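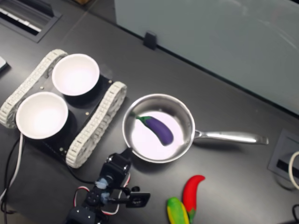

NOTA DE PRENSA

Kudo presenta Verkby, un juego de cocina infantil con cazo de acero y verduras de juguete

Lekodgate, 25/01/2021. La empresa Kudo anuncia hoy la llegada de Verkby, su nueva colección de menaje y alimentos de juguete para escuelas infantiles, ludotecas y familias. La colección se distribuirá en exclusiva por medio de Letus, que atiende ya a 139 centros educativos de la región.

El juego básico se compone de un cazo de acero inoxidable con mango largo, dos cuencos blancos de forma redonda y 3 verduras de juguete. La berenjena, de color morado brillante con el tallo verde, es la primera pieza que Kudo diseñó, y su tamaño sirvió después de medida para elegir el cazo. La berenjena cabe en el fondo en posición diagonal. También hay una guindilla roja, con la punta curvada.

"Queríamos que el niño tenga en la mano un cazo como el que ve en su casa", explica Shigeru Matsuda, responsable de diseño de Kudo. "Muchos juegos de cocina son muy bonitos en la caja, pero pesan poco y al segundo día están en el fondo del armario. Nosotros hemos empezado por el mango."

Los cuencos son lisos y sin dibujos. Kudo probó durante el desarrollo varias versiones con decoración, y las educadoras consultadas prefirieron el blanco, que permite distinguir enseguida los colores de las verduras. En una actividad sencilla, el niño pasa una verdura del cazo al cuenco que le indica el adulto. Con los más mayores se puede hacer lo mismo por turnos o siguiendo una receta dibujada.

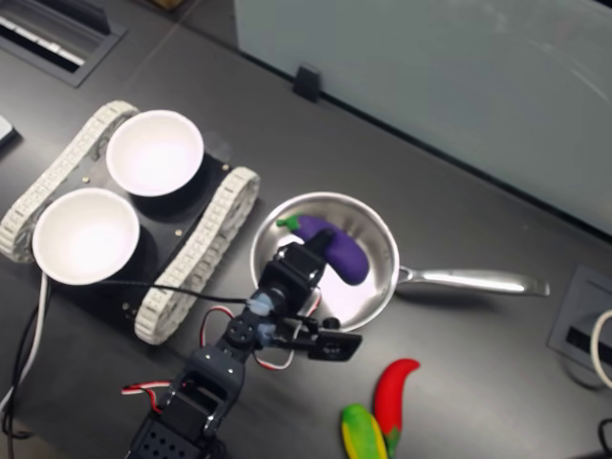
Una prueba con familias y escuelas

Antes de la fabricación definitiva, Kudo entregó 100 juegos a escuelas y hogares, que los utilizaron desde el mes de agosto. Las opiniones recibidas llevaron a dos cambios: se redondeó el borde de los cuencos y se hizo más intenso el rojo de la guindilla, que en la primera versión era casi naranja. La berenjena se quedó como estaba - era la favorita en casi todos los grupos.

"Recibimos muchas cartas sobre la berenjena y muy pocas sobre los cuencos", comenta Matsuda. "Para mí es buena señal, porque un cuenco tiene que estar ahí y no molestar."

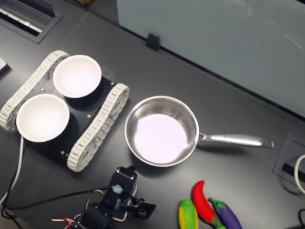 El cazo de acero inoxidable, los dos cuencos blancos y las tres verduras de juguete.

Disponibilidad

La primera producción es de 1.625 juegos. Los centros educativos pueden hacer su reserva a partir de hoy en Letus, y las tiendas de juguetes recibirán el producto en una segunda fase, cuya fecha se comunicará más adelante. Las piezas se venderán también por separado, para que las escuelas puedan reponer las que se pierdan.

Cada juego va acompañado de un cuaderno de actividades, escrito en español y en inglés, con propuestas para nombrar los colores, clasificar las verduras y poner la mesa. El cuaderno se puede pedir gratis aunque no se compre el juego.

Sobre Kudo

Kudo diseña juguetes y material didáctico en Lekodgate. Su catálogo incluye menaje, alimentos de juguete y mobiliario pequeño para el rincón de cocina.

Contacto para la prensa: departamento de comunicación de Kudo, Lekodgate. Se envían muestras a los medios que lo soliciten.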